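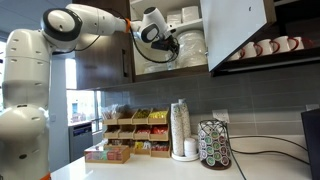
Rultent - rangement du coin café
Fiche du jeu d'images, version 3

Contenu

Le jeu rassemble 1756 images réparties en 268 séquences, toutes prises dans le coin café des bureaux Michiels. Il porte sur la vaisselle et les consommables : assiettes, gobelets en papier, serviettes, mugs, sachets individuels. Les séquences durent au plus 7 minutes.

Le placard du haut, à étagères blanches, reçoit les articles jetables. Les mugs à anse rouge ont leur propre étagère, dans le meuble sombre juste à droite.

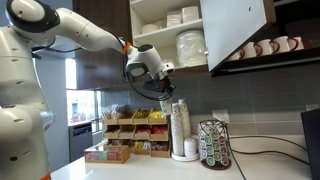 Les gobelets en papier portent un décor imprimé et sont annotés sous l'étiquette gobelet_papier, quel que soit le motif. Une pile encore sous plastique compte pour un seul objet. Les assiettes et les bols emballés sont souvent difficiles à distinguer - dans ce cas, utiliser vaisselle_emballee.

Le plan de travail est annoté à part. Le présentoir en bois à compartiments a son étiquette, les sachets qu'il contient en ont une autre, sans détail de marque ni de goût.
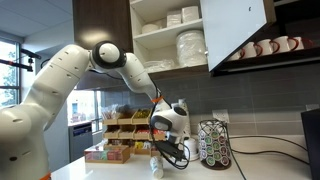
Organisation des fichiers

images/ : les vues, un dossier par séquence
annotations/ : un fichier JSON par séquence
etiquettes.txt : liste des classes, en français
plan_placards.txt : nom de chaque étagère

Les vues larges et les vues rapprochées d'une même séquence partagent le même numéro. Les vues rapprochées servent surtout à lire les décors et les inscriptions.
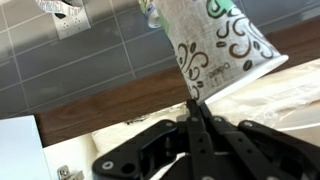
Les textes imprimés sont transcrits dans le champ texte, même à l'envers, et laissés vides s'ils sont illisibles. L'inclinaison du gobelet est notée dans le champ orientation (droit, penché, retourné).

Limites connues

Un seul local, un seul jeu de placards. La porte ouverte cache souvent une partie des étagères et le premier mug de la rangée - ne pas compléter à la main ce qui n'est pas visible.

Les annotations ont été faites avec Ridow, puis relues en mars. L'export au format Clorkodent n'est pas encore prêt.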